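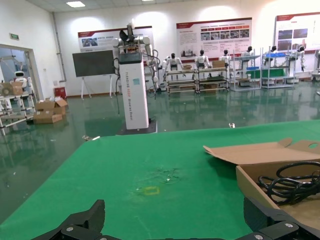
Packing the Cables: Our Project Report

Tadeo Figueroa, Milagros Ojeda and Keegan Tomoana

When we started this project in the fall we thought a power cord was the easiest thing in the world to pack, and we were so wrong! Our question was a simple one – how do you put a long black cord into a plain cardboard box so that the next person can lift it out without a fight?

We tried 16 cords over three afternoons. Milagros coiled hers in wide loops, Keegan liked small tight ones, and Tadeo (who had the most patience of any of us) tried both and wrote everything down. We did all the packing on a table with a green cover, with the box open and its flaps folded well back, which left plenty of room for our hands.

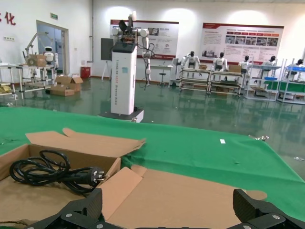

What We Found

Wide loops won, and by quite a lot. They took around 90 seconds to pack, a bit slower than the tight ones, but they came out with far fewer tangles. We also learned to lay the plug inside the box along with the coil, where it's easy to find – a small thing, but we were very pleased with it.

Our teacher, Mr. Sezer, asked whether a smaller box would change the results. We didn't get to that, and we'd love to try it in December, with longer cords too.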